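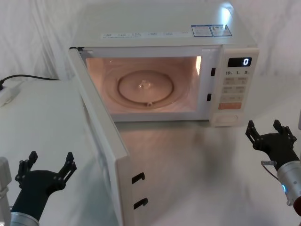

I think you should leave the microwave door open for a while after you use it, and I will defend this to anyone who comes into my kitchen and bumps it shut.

My mother was a door closer. Everything got shut the second you were done with it, and for years I did the same. Then in February I reheated some fish chowder (my own fault, I know), slammed the door, and went off to work. When I opened it that night to warm up milk, well. The milk tasted like chowder. I'm pretty sure the oatmeal did too, and that was the next morning!

So now it hangs open for an hour or so, and I wipe the glass plate while I'm standing there anyway. Yes, the light stays on in a lot of them. People get weirdly upset about that little bulb. My neighbor across the hall in the Merkbridge building acts like I'm heating the sidewalk. I don't care, it's a bulb, and I like seeing the crumbs while I still have the energy to deal with them.

My other opinion, while I've got you, is that plain white microwaves with plain buttons are the best ones. I looked at a fancy one last fall for almost $300 and it had a button for baked potatoes, a button for two baked potatoes, and something called Crisp Memory. I want 10 minutes, 1 minute, and a start button I can hit with my elbow. That's my whole list. My sister's has a dial, and I've burned popcorn on it 4 times.

Anyway, go wipe your plate. Get underneath it too, where the little rollers go around, that's where the old rice lives.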